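Grasp planner keeps aborting with "occluded" in simulation, only when shadows are on

Forum: Manipulation software / Perception and planning
Status: open

khalonen
I'm working on the pick pipeline for the Workard tabletop set and have a problem that only shows up in the renderer. The same policy, seeds and joint limits complete normally with shadows disabled. With shadows enabled the perception node reports the held object as two objects, the planner decides one of them is an obstacle, and the run aborts with "target occluded".

The setup is a single arm with a two-camera rig, one on the wrist and one fixed. The segmentation node runs on colour only. Depth goes to the collision map and nowhere else. The planner is Marwat with default margins. Out of 1,172 episodes with shadows on, the abort code turns up in over 100, and nearly all of those come from the wrist view while something tall and pale is between the fingers.

The shadow map in this build is coarse, so shadow borders come out as steps and not as a soft edge. My guess is that the segmenter sees a grey band with a hard stepped outline across a white face and takes it for a part boundary.
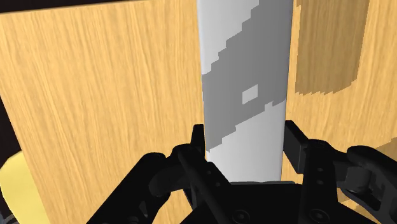 I have tried raising the merge threshold. That joins the pieces of the bar, but it also joins the bar to the fingertip pads in some views, which is worse, as the planner then treats the gripper as part of the load. I would like to fix this without touching the renderer settings, because the recorded set has been frozen and other people train on it.

Has anyone dealt with this in the perception node, or is the answer to use depth?

joelle_s
Use depth. You have it already. A shadow has no depth step, so any boundary in colour with no matching change in depth or surface normal should be dropped before the instances are formed. It is a short filter. We do this in the Ponudov branch and it costs almost nothing per call.

khalonen
Depth from the wrist camera is noisy close to the fingers. We add noise on purpose to match the real sensor. Inside the minimum range it returns nothing, and the lower end of anything in the grasp falls inside that range.

joelle_s
Then apply the filter where depth is valid and fall back to colour elsewhere. The band you describe is on the upper part of the bar, so it should be in range.

P_Pitkanen
I disagree with both of you about where the fault is. The segmenter is wrong, yes, but the planner should not abort on it. The object is in the grasp. The gripper controller knows the finger opening and the motor current. If contact has been confirmed, anything between the pads is attached to the hand until contact is lost, whatever the camera thinks. Marwat has an attached-object list for this. Are you filling it?

khalonen
Only with the instance returned by perception at the moment of closing. If it is split at that moment, half of the bar is attached and the other half is an obstacle.

P_Pitkanen
So that is your bug. Attach by volume. Take everything in the swept region between the pads, extend it along the connected depth points, and attach the lot. Then the colour result does not matter during transport.

kmowat
Attaching by volume has its own trouble. It works for bars and boxes. For anything that spreads outside the hand you either miss most of it or take in half the table. Plants are the worst case in this set. The pot is what you close on, but the leaves go well past the fingers, and the connected points can run from a leaf to whatever is behind it.

There is also the other half of the shadow problem, which the thread has skipped. In the fixed view the arm and the load cast a shadow on the tabletop, and the segmenter can return that as an object too. It is dark, it has a clear outline, and it moves with the hand. Tracking then gives it a stable id. I had an episode where the planner took a long detour to avoid the shadow of its own gripper.

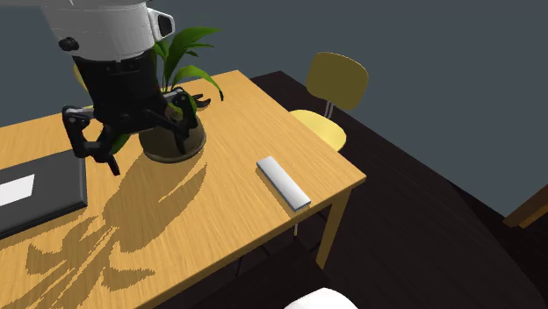

Fixed view, gripper at the pot, leaf and finger shadow across the tabletop.

joelle_s
That one is easy with depth as well. The shadow lies in the table plane. Fit the plane, discard any instance with no points above it.

kmowat
Mostly. The closed laptop in that layout is thin, and so is the white device near the front edge. With the plane tolerance at 25 mm I lost both from the collision map. At 19 mm I kept the laptop and still lost the other one in some episodes. Flat objects and shadows need to be told apart by something other than height alone.

P_Pitkanen
Predict the shadow. You are in simulation, the light position is known, and you have the arm model. Project the arm and the attached object on to the table and mask the result.

kmowat
That puts information into perception that the real robot will not have. I would not merge it.

P_Pitkanen
For evaluation, no. As a label source for training it is fine. Render each state twice, shadows on and off, and ask the segmenter for the same instances from both. That leaves the frozen set alone, as the extra renders are a separate folder.

joelle_s
Agreed on the paired renders. I still think the depth filter should go in first, as it is a day of work and retraining is not.

khalonen
Thanks. I have put in two of these so far.

1. Depth check on instance borders, valid range only.
2. Attach by volume after contact, with a cap on how far the region may grow beyond the pads.

On a rerun of the same seeds the abort has gone from the bar episodes. Plants still fail, now with a different code, "attached object in collision at start", which I think is the cap cutting through the leaves. Tabletop shadows are unchanged, as neither patch looks at them.

kmowat
The cap should depend on the object class, or the leaves should go in as a soft volume with a cost and no hard collision. Marwat accepts a per-object cost if you set it before the attach call. After the call it is ignored without a warning.

khalonen
I was setting it after. Will rerun the plant seeds with the order swapped and post the logs under this thread.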